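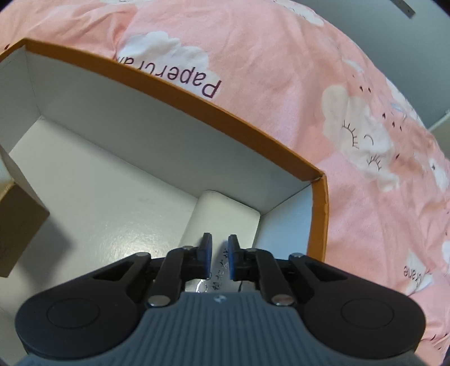

Section 4 of this guide deals with the keepsake box, the one your household has been putting things into without looking since the box was new. Sestent sell the Silier box in two sizes, and the steps are the same for both. Do the work on a bed. A floor is hard on the knees and a table is never as clear as you think, whereas a plain bedspread shows up every small thing that rolls away. Our own is pink, and the white inside of the box stands out nicely against it, as does the orange rim. The white block with the handwriting down its front stood in ours upright, writing outwards, and I would urge you to do the same with anything that has been written on. Handwriting facing the wall of a box is as good as lost.

4.1 Before you start

1. Clear the bed. Cats count as items to be cleared.
2. Open the box fully and set it in the middle of the mattress. If you put it near the side, you will sit down beside it and it will come to you.
3. Wipe the inside with a dry cloth. No sprays. The white lining takes a water mark and keeps it for life.
4. Fetch everything you mean to put away in one trip. You will make four trips.

Note: the large Silier is rated by Sestent for 3,966 grams. The small one is rated for 138 postcards, a figure I have never seen explained. Ours holds rather fewer if you wish to close it.

4.2 Emptying a box that is already full

5. Take out tall things first, then flat things, then whatever is rattling.
6. Tilt the box on to its long side for the last few bits. Keep a hand under the lower edge.

CAUTION: do not turn the box upside down and shake it. Ginevra Parisi did this in January with the Plancombe box and was finding beads until Easter.
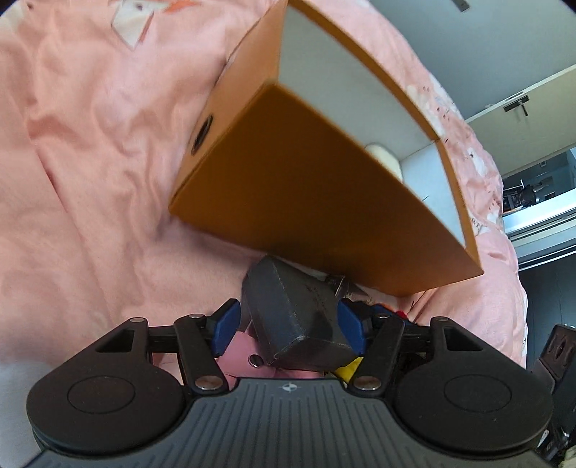
7. Once it is tilted, work from the far end towards you. Pale things hide against the lining, so run a finger along the crease where the end wall meets the long one.
8. Put anything dark and angular down on the bedspread by itself. Worn corners catch on ribbon and wool, and you will be there all evening.
9. Small glossy pieces go in a saucer. Look in the shadow along the underside of the box before you move it, and then look again.
10. Make one heap for keeping and one for asking about. A third heap for throwing away is allowed but tends to be raided.

4.3 Putting it all back

11. Heaviest at the bottom, against an end wall. Not in the middle, where the base sags.
12. Stand blocks and packets upright with any writing towards the opening.
13. Rounded things go in the far corner and stay there, more or less.
14. Fill gaps with tissue. Santoro do a packet of 100 sheets, and you will use nine and lose the rest in a drawer.
15. Lift by both ends. The hole in the end panel is a finger hole. It is not a handle, whatever your brother-in-law does with it.

Note: if the lid will not go down, take one thing out. Pressing is not a method.

4.4 Storing

Under the bed is fine if the bed has legs. On top of a wardrobe is fine if you do. Keep the box away from radiators, and write the month on a slip inside the lid so that next year you can be disappointed in yourself accurately.

Contents < Looking After Your Boxes < Section 4: The Keepsake Box

Previous Next Print Spares Contact

3 comments

marrowfat
Step 4 is slander. It was five trips.

Delia K
Does the wiping bit apply to the older Plancombe ones with the paper lining? Mine has gone a bit yellow along the bottom and I don't want to make it worse.

tobermoray
Dry cloth is fine on the old lining, Delia, but go gently at the corners where it lifts. I've got 1,040 stamps in mine and the finger hole tore in the second year. Step 15 should be in capitals.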